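Print this page | E-mail this release
Filed under: Company News, Robotics & Automation

Tuvov opens task teaching sessions to outside firms

May 17, 2023 – Tuvov will let other companies use its two-armed robot stations to record tasks by hand and by remote control. Bookings open this month.

At each session an operator guides the arms through a job while the movements and camera views are stored. The recordings are then used to train the robot to do the job alone. Tuvov has recorded 568 runs of kitchen and drinks tasks so far and plans to reach 600 before the first outside booking.

"Most firms know the job they want done but have never had to show it to a machine," said Huiling Duan, head of training at Tuvov. "Our operators can do the showing, or teach your staff to do it."
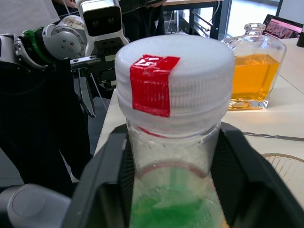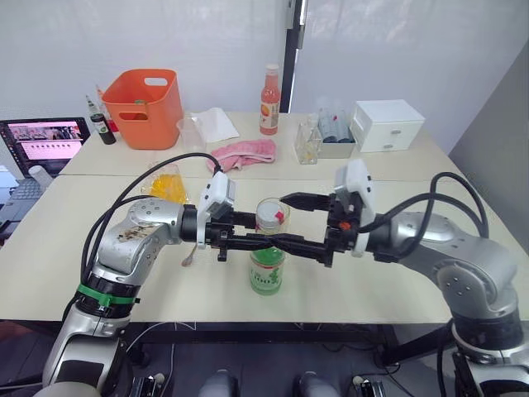

Sessions last 80 minutes and include 2 operators. Customers may bring their own goods, and Tuvov can supply common items for practice, such as the bottle of green liquid with the white cap. The first customer will be Denora, which wants to record bottle handling.

Bookings and questions: Leonora Dizon, Tuvov press office.

Print | E-mail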